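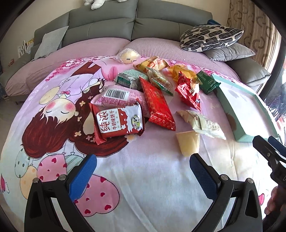 Is it worth keeping wrapped snacks in an open tray in the living room?
It's fine for anything still sealed, provided the tray is out of the sun and you go through it for old dates now and then. Opened packets want a tin or a clip.

Plincombe Household Help > Kitchen and Food > Storing Snacks

Browse Ask Unanswered Members Sign in

Snack tray on the sofa side of the room - does sorting it ever last?

Posted by Dotetti, February 2022

We get a lot of individually wrapped bits in our house. Milk biscuits, little cakes, things in foil, the odd small cup of something. They come from the Asian grocer in Mukbridge, mostly bought by my other half, who can't walk past the loose bins by the till. They end up in a heap wherever the bag was emptied, and then people pick out what they like and leave the rest.

I've read the usual advice: get a tray, put like with like, stand things on end, label it. I have doubts. I bought a set of 6 drawer dividers in October and they lasted until the first visitors. Everything is a different shape, for one thing. Long flat packets, wedges, round ones. Half of them won't stand up, and I'm not decanting single biscuits into glass jars so they can go soft.

What I'd like to know is whether anyone has kept a snack tray in order for longer than a fortnight, and if so what you did. Also, the writing on many of the packets is in Chinese, which I can't read, so how do I tell what needs eating first? Please don't tell me to buy a trolley.

3 replies

Goh

I've kept one going for two years, so it can be done, but I don't sort by type. That's where most of the advice goes wrong in my opinion. You end up with five biscuits in one corner, a single cake in another and no idea where the next thing goes.

I do it by size. Big packets flat at the bottom, long ones along one side, small stuff on top where you can see it. When the tray is full, that's the lot. Anything over goes back in the carrier bag in the cupboard and doesn't come out until there's a gap. My tray has low sides, so the overflow slides off and you can't pretend it fits.

On dates, look along the crimped end or on the back near the barcode. The date is often year first, then month, then day. The catch is that some packets give the day they were made and expect you to add the shelf life, which is printed somewhere else on the back. A phone translation app will usually find it. Loose ones from a bin are worse, as sometimes the date was only on the outer bag. I write the month I bought them on a bit of masking tape and stick that to the tray.

I'd check anything with a cream or egg filling before the plain biscuits. Plain ones are very forgiving.

plincombe_92

just eat them?? we have a bowl. when its empty we buy more. never had a system never needed one

Mukbridge Crumbs

I'm not convinced by the tape. It tells you when you bought the oldest thing and after two top-ups it tells you nothing. I tried it and ended up with three bits of tape and no idea which was which.

What has worked a bit better is emptying the whole lot out on something flat before each shop. I use the footstool with a cloth over it, as the kitchen table is always covered. Turn everything over, look at the backs, put the soonest dates in the tray first and the rest in the cupboard. Takes five minutes. It also shows you what no one in the house likes, which in our case was a whole bag of seaweed crackers.

I wouldn't bother with dividers again either. Mine are in the garage holding screws. And squeeze the foil ones gently before you put them away - if a packet has gone flat while the others of the same sort are puffed up, the seal may have gone and the contents will be stale whatever the date says.

Dotetti

Thanks. The bowl is what we had before, and it's how I found a cake from two Christmases ago. I'll try it by size with no tape and see if it gets past a fortnight. Not holding my breath, but I do have a tray already so it costs nothing.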